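Teleoperated demonstration

Teleoperated demonstration is a way of teaching a robot a task by having a person drive its arms from a distance while the movements are recorded. It is one branch of learning from demonstration.

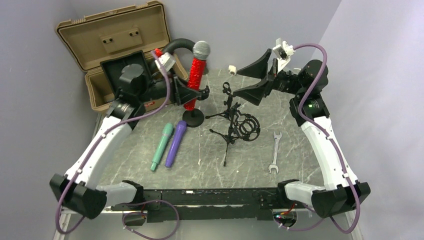 Methods

In hand guiding, also called kinesthetic teaching, the operator holds the arm and moves it through the task. In remote control, the operator moves a second device — often a smaller copy of the arm — and the robot follows. Remote control keeps the operator's hands out of the camera views. It is also the more common choice for two-armed work, such as handling a microphone over its stand, where one person would struggle to guide both arms directly.

Recording

Each attempt is stored as an episode containing joint positions, gripper opening and video, usually with wrist cameras included. Failed attempts may be kept and labeled. The Grenda collection, recorded at Rornbridge under Josiane Pichon, holds 1,619 episodes, of which 1,334 were used for training. The median episode lasts some 65 seconds.

Limitations

Most systems give the operator little sense of touch, so grip force is judged by eye. Styles also differ between operators. Évan Poulain found that policies trained on one operator's episodes were smoother but coped less well with moved objects.

See also

Imitation learning
Bilateral control
Motion retargeting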